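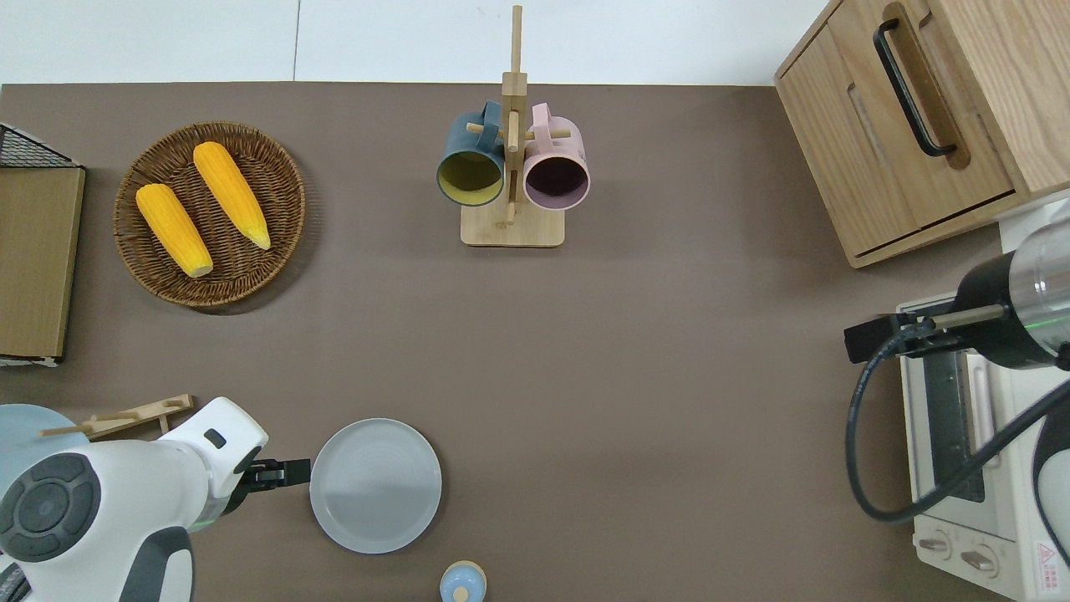 Why I stopped buying vegetables on Saturday

Posted 14/03/2018 | Filed under: Home & Kitchen, Money

For most of my adult life I did the food shopping on Saturday morning. My parents did it that way and I never thought much about it. You get up, you make a list, you drive to the store with everybody else in town, and you come home with enough food for seven days. By Thursday the lettuce is brown and you order a pizza.

Last September I started keeping a notebook of what we threw away. I wrote down the item and what I had paid for it, as near as I could tell from the receipt. I did this for four weeks. The total came to just under 100 dollars, and almost all of it was produce. Half a cabbage, two bags of spinach, a lot of cilantro. The meat went in the freezer and got used, and the dry goods kept, so the problem was easy to find.

The first thing I tried was buying less on Saturday. This did not work well. I cut the list down and then went back to the store on Tuesday for the things I had cut, and while I was there I bought other things. My spending went up that month. I still have the receipts.

What did work was splitting the shopping in two. Cans, rice, flour, oil, coffee, soap and paper goods come from Eltton, the big store out by the highway. I go there once a month and I bring a list that I add to as things run out. Vegetables and fruit come from Robles, the small market four blocks from my house, and I walk there on my way home from the bus. I go two or three times a week and buy what I will cook that night and the next.

I had avoided Robles for years because I assumed it was expensive. Some of it is. Their peppers cost more than the ones at Eltton and so do the apples. Onions, carrots and potatoes are the same within a few cents. Greens are cheaper, and they last longer once I get them home. I suppose they spend less time on a truck, but I have not looked into it.

Corn is the one I go back and forth on. I like it the day I buy it and not much after that, so I get two ears at a time, and only when I already know what else is for dinner. Out of season I use frozen. I cook frozen corn in a dry skillet with a little salt until it starts to brown, and it does fine in soup or with beans.

A few other things I changed along the way:

The carry limit. I take one cloth bag to Robles and I stop when it is full. It holds enough for two dinners and some fruit. I have gone over a couple of times for melons and regretted it on the hill.

Cash. I put 19 dollars in an envelope on Sunday night and that is the Robles money until the next Sunday. The number is odd because I started at 20 and had a dollar left over three weeks in a row. In practice I sometimes take it from my wallet and pay the envelope back, which I know defeats the purpose.

Keeping things where I can see them. The bottom drawers of the refrigerator were where most of the waste happened. I moved drinks and jars down there and put the vegetables on the middle shelf at eye level. Things that don't need to be cold stay out of the refrigerator completely. I wish I had done this part first. It cost nothing and took 14 minutes, including wiping the drawers.

I also tried one of those meal planning services, Prenero, on the free trial. It sends you a week of recipes and a shopping list. The recipes were decent but each one called for some small amount of something I would not use again – a spoonful of tahini, a quarter of a fennel bulb – and I ended up with more leftovers in the refrigerator than before. I canceled before the trial ran out. If you cook for five or six people it might suit you better than it did me.

I ran the notebook again in February, same method, four weeks. The waste came to 19 dollars, most of it one bag of salad mix and some bread I forgot on top of the refrigerator. Total spending on food was down too, though less than I expected, and part of that may be that we were away one weekend.

The bread is the next thing to work on. We buy a loaf, eat two thirds of it, and the rest goes stale. I have started slicing it and freezing half the day I get it home. It toasts well from frozen. It does not make a good sandwich, so I am still looking for an answer there.

Tags: groceries, food waste, budgeting, vegetables

Share this post | 14 shares | 6 comments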